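Asumetti (robot training method)

Asumetti is a method for preparing robot arms to handle laboratory racks and trays. It combines practice in a simulated workcell with a short period of correction on a physical arm. The method was developed at the Morais laboratory by Albertina Azevedo and Belmiro Marinho, and was later extended by Inês Patrício to cover fixtures that must be approached from above.

Background

Robot arms that move racks between instruments are usually taught by hand. An operator guides the arm to each position and stores it, and the work has to be repeated when a tray is shifted or replaced. Simulation offers a cheaper way to practise, but movements learned in a simulated cell often fail on a real bench, where surfaces, lighting and friction differ from those in the model. This difference is commonly called the reality gap.

Earlier work at Morais, led by Glória Louro, tried to close the gap by making the simulated cell as exact as possible. The models took a long time to build and had to be measured again after every change to the bench. Asumetti was a response to this difficulty.

Method

Training takes place in two stages. In the first, a control policy is trained on 686 versions of the same cell. The position of the rack, the colour and pattern of the surroundings, the direction of the light and the grip of the fingers are changed from one version to the next, while the layout of the board stays fixed. The floor and walls are given textures chosen without regard to realism, so that the policy does not come to depend on them.

In the second stage the policy is run on the physical arm for 137 attempts. An operator corrects the approach where needed, and the corrections are used to adjust the final part of the movement only — the path above the board is left as learned.

Approach from above

Patrício's extension deals with the last part of the descent, in which the wrist is kept vertical and the fingers are brought down over the rack.
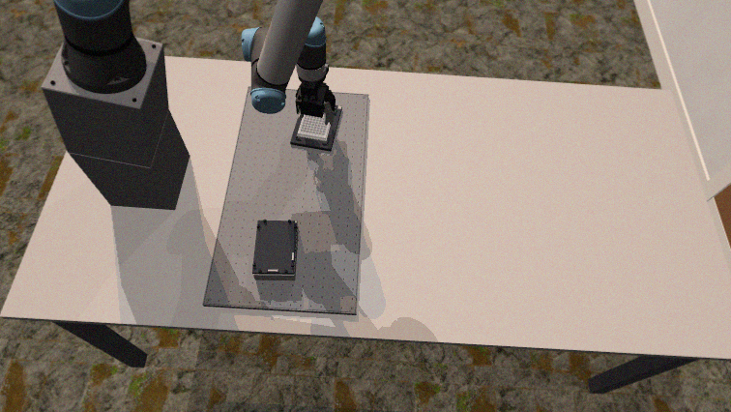
The descent is divided into 10 steps, and the policy may halt or withdraw at any of them. Withdrawal is treated as an acceptable outcome during training and carries a smaller penalty than contact with the tray.

Results and reception

In the trial reported by the group, policies trained with the extension struck the tray in 2 of the 137 physical attempts. Carolina Pinheiro, reviewing the work, considered the result sound but noted that all attempts used a single type of rack. She also questioned whether a fixed board layout could be assumed in shared laboratories.

A version of the method is used in Pollby, a planning package maintained by the firm Grisarent. It leaves out the correction stage, which users are expected to carry out on their own equipment.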